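Bench notebook, confections side
Sunday, late morning, marshmallow trials continued

Coffee is on, the big mixer is finally clean, and I have the place mostly to myself, so I'm going to write this one up properly for once. Yamuna asked for longer entries after the last one, which apparently read like a grocery list. Be careful what you wish for, Yamuna!
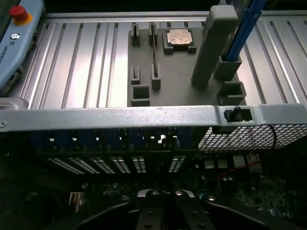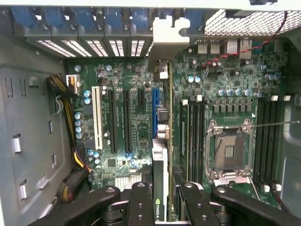

So, the question on the table is still the lemon marshmallow for the Hendholm order, and why the July batches weep sugar syrup along the cut edges when the plain vanilla ones don't. Parvathi thinks it's the acid chewing on the gelatin. Fraser thinks we're pulling it off the heat too early and leaving too much water in. I've gone back and forth all week and have probably agreed with each of them to their face, which I'm not proud of.

Today I made two small batches with everything the same except when the lemon went in. Sugar, corn syrup and water cooked to the usual temperature on the Akinola thermometer (checked in boiling water first, and it read right on, bless it). Gelatin bloomed in cold water, 110 grams of water for each batch. I'd written 100 on the recipe card, but that was the old card from before we changed gelatin, so please, somebody cross that out if you get to it before I do.

Batch A: lemon juice in with the bloom water, the way we've been doing it. Whipped up nicely at first and then sort of stalled. It never got that thick ribbon that folds back on itself, and when I poured it into the pan it leveled out on its own, like pancake batter. I gave it a few more minutes than I should have, hoping.

Batch B: no juice in the bloom at all. Zest rubbed into a spoonful of the sugar, and a pinch of citric acid dissolved in a teaspoon of water, added in the last minute of whipping. What a difference! It climbed the whisk, it fought me the whole way into the pan, and I had to oil the spatula twice. I got a good bit of it on my sleeve as well.

Both pans are dusted with the starch and powdered sugar mix and sitting on the rack by the window. I'll cut them tomorrow with the Flellix wire cutter, assuming Jolene has brought it back from the Utine shop. (Jolene, if you're reading this, no rush, but also a little bit of a rush.)

Taste, from the scrapings, so take it with a grain of salt: A is brighter and more like real lemonade. B is rounder, more like the inside of a lemon drop, and the zest comes along a second later. Lakshmi stopped by and liked A better, then had three spoonfuls of B. I'm writing that down as a draw.

Things I still want to try:
Half the citric acid in B, with a little more zest
Holding the syrup a couple of degrees higher, to be fair to Fraser
The pink color in B, which may shift with the acid going in so late

On the order itself, Hendholm wants 4,000 pieces, boxed, and they'd like to see 600 of them early so they can set up their window. I told them we can manage the early ones if we settle the recipe this week. That means no more detours into the orange blossom idea, however good it smelled, and I say that mainly to myself.

One housekeeping thing. The starch bin was left open again and has picked up damp, so I sifted out the lumps and put what was left in the tall tub with the clip lid. Please use that one.

Edges get checked first thing tomorrow, before the pans are moved. If A is weeping and B isn't, I owe Parvathi lunch.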